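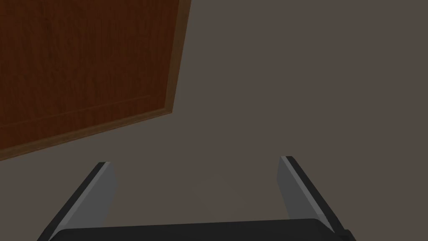

What is the Lolier reading program?
It is a program of short evening readings in small public libraries, where people listen to a story read aloud in its original language and then in English.

Zernent opens the second season of Lolier in January, with new libraries and a larger collection of texts

GUSIRGATE. The literary association Zernent announces the second season of Lolier, its program of bilingual readings for adults. The season starts in January at the Gusirgate public library and continues until the end of spring. Entrance is free for all readings, and it is not necessary to have a library card.

Lolier began as a small project for people who had moved to the region and missed hearing their own language in a public place. The first evenings were held between the shelves of the children's section, after closing time. Soon also the neighbors came, many of them without any knowledge of the language that was read. They stayed for the sound of it, and for the English version in the second half of the evening. From this experience comes the form that the program has kept until today: one story, two voices, and a conversation afterward for those who wish to stay.

"When I listen to a story in a language I do not speak, I am like a child who hears the adults talk in the next room," says Bernadette Riviere, director of Zernent. "I understand that something important is happening. Then comes the translation, and I compare it with the story that I had made for myself. Sometimes I like my own story better, and people in the audience tell me the same."

For the new season, the collection of Lolier contains 105 short texts. The greater part are stories from the last century, but there are also letters, fairy tales and a few pages from cookbooks, which were very well received in the first season. All the texts can be read aloud in less than half an hour. The translations are made by members of the association and are revised together with the person who will read them, so that the sentences are comfortable in the mouth. A translation that is good on paper can be difficult for the voice, and for this reason several older translations were done again during the summer.

The season opens with an evening of stories about houses. In the following months the subjects are rivers, work, and letters that were never sent. Each subject is presented in more than one library, with different readers, and the public is invited to follow a subject from one place to another. The readers are not professional actors. They receive two preparation sessions with a voice teacher, and they choose themselves the text that they want to read.

A new element this year is the Zwahlen notebook, named after the street where Zernent has its office. It is a printed booklet with a selection of the season's texts, the original on the left page and the English on the right page. The notebook is printed in 500 copies and will be given without cost to visitors of the readings as long as copies remain. Libraries that do not take part in the program can ask for a copy for their own shelves by writing to the association.

"We thought for a long time about whether the public should have the text in the hand during the reading," explains Riviere. "In the end we decided to give the notebook at the exit. In the evening one listens, and at home one reads. I hope that people will then read it aloud to somebody else, perhaps with mistakes, this does not matter at all."

The readings begin at 7 p.m. and the doors open half an hour before. The rooms are on the ground floor and accessible by wheelchair. Persons who are hard of hearing can reserve a place in the first row and receive the English text before the reading. Tea is served during the conversation.

Zernent is also looking for new readers for the spring evenings. Experience on a stage is not asked. Those interested should send a short message with the language or languages they would like to read in, and if possible the title of a story they love. Languages that have not yet been heard at Lolier are especially welcome.

About Zernent
Zernent is a non-profit literary association based in Gusirgate. It organizes readings, translation workshops and meetings between readers and translators.

Press contact
Zernent, press office, Gusirgate
Interviews with Bernadette Riviere are possible on request, in English or French. The complete calendar of the season and the list of texts can be obtained from the press office.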